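Plondar Reading Scheme: progress to November

We mailed 2,000 leaflets and got 7 replies. Dagmar Beneš calls this a slow start. I'd call it a reason to stop mailing leaflets, and I said so in the last report too.
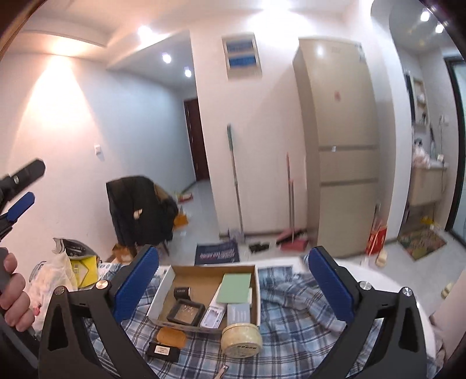
The evening sessions did better, though 5 of the regulars already read well and come for the company. Leonor Valente wants a second group in Amaral. I can't support that until someone shows me new readers. The remaining $600 for printing is unspent, and I'd like your permission to move it to tutor travel.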